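Unit 4 handout, Skeststead materials handling course. Read before the lab. Revised 2019-06-21.

## 4.1 Flat belts for small parts

A flat belt suits parts that are too small or too uneven to ride on rollers. The belt must be wider than the longest part, and smooth enough that a part can be picked up or slid off sideways. A matte surface helps people see what is on it.

Side rails made from grooved aluminum profile take brackets, guides and sensors without drilling. Check that all fasteners are tight before a shift.

Molded parts often have no good flat face. A part with a round boss at one end and a flange at the other can rest in more than one position, so note which way it lies before you sort it. Dark parts on a dark belt are easy to miss under poor light.

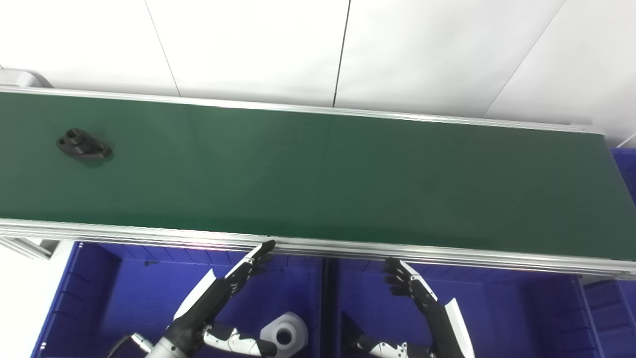
## 4.2 Bins beside the belt

Bins go directly under the front rail, side by side, with one part type per bin. Ribbed plastic totes hold their shape when full. Look along the inner ledges as well as the floor of the bin when you empty it, as screws get left there.

## 4.3 Lab exercise

The Ralel tray has 48 mixed parts. Sort them by type and record your time. Then work out the following:

- parts per minute
- time for a batch of 2,416 at the same rate
- the change if 31 parts have to be turned over first

Hand in the sheet at the end of the lab.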